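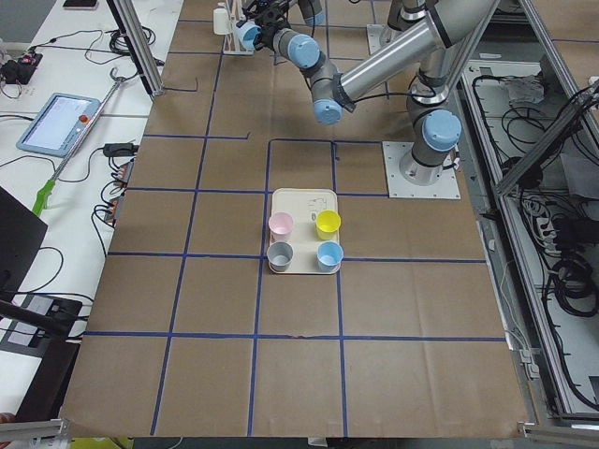
**Can a robot clear the table after morning tea yet?**

Sometimes, if the cups are plastic, the tray is where it expects the tray to be, and you don't mind waiting.

We'd like to get a lot better than "sometimes", and we need people who are good at housework to help us do it. Nalari is looking for paid participants for its November sessions, and if you've ever run a household, a café counter, a childcare kitchen or the back end of a shop, we would love to hear from you!

## What we're working on

The project is called Climano. It's a study of small, ordinary chores: setting out cups, carrying them off again, wiping down, sorting, stacking, putting things back where the next person will look for them. Our arms are quite good at picking up one cup. Four cups on a tray is a more interesting job, and a tray that somebody has bumped is more interesting still (our engineers would say "annoying", but I stand by interesting).

What we lack is a decent record of how people do this work. Everyone has their own way. Some people nest the cups first and some carry the whole tray to the sink. Some do two things at once with the left hand while talking to a toddler. Ask them afterwards and they can't tell you what they did, so we need to watch, and then we need to have a good natter about it.

The other half of the study is about judgement. You'll watch an arm try a chore and tell us whether you'd be happy with the result in your own kitchen. A cup set down on its tray counts as a pass in our software. It might not count as a pass with you, and we want to know why.

## What you'd do

Each participant comes in for two sessions, on different days. In the first one you:

- do a set of short tabletop chores your own way, at your own speed
- do some of them again with one hand, or sitting down
- talk them over with Desta Gashaw, who runs the floor

In the second you watch the arms have a go at the same chores, score them on a one-page form and argue with us. You'll also get a turn at steering an arm by hand, if you'd like one. Most people do, and most people are surprised by how hard it is to put a cup down nicely.

We're recruiting 123 people for this round. From them we hope to collect 2000 recorded chores, and we already have 1000 from the pilot, so you'd be joining something that's well underway.

## Who we're after

Adults of any age, and we mean any. We're short of people over 70, left-handers, people who use a wheelchair or walking frame, and people with arthritis or a tremor. The bench can be reached from a seat. If you need a support worker with you, bring them along and we'll find them a chair and a biscuit.

You don't need to know anything about robots. It's a bit better for us if you don't. Retail and hospitality workers are especially welcome, as shelf tidying and counter clearing come into the later chores.

Please don't apply if you work for a company that sells robotic arms, or if you took part in the pilot at Asfaw.

## The practical stuff

Sessions are held at our Avham site, on the ground floor, with step-free access from the car park. There are daytime and early evening spots. You're paid at the end of each session, including the first one if you decide not to come back for the second. Travel costs are covered on top, so keep your tickets or jot down your kilometres.

We record your hands and the tabletop. We don't record your face, and your voice is only recorded during the chat, with your written okay. You can ask us to delete your recordings any time before the results are written up.

Wear short sleeves or something you can roll up, please, and leave bangles and big rings at home.

## How to put your hand up

Write to Lemlem Gudeta, participant coordinator, care of Nalari, Avham, or leave a message for her at the front desk. Tell her your name, the best way to reach you, which times of day suit, and the household chore you'd hand over to a machine tomorrow if you could. The last bit isn't a test. We read them all out at the Friday meeting, and so far ironing is behind the cutlery drawer, to my astonishment.

There are 11 evening spots left, so mention it early if evenings are all you can manage. Lemlem replies to everybody, including people we can't fit into this round.

Posted 2026-10-30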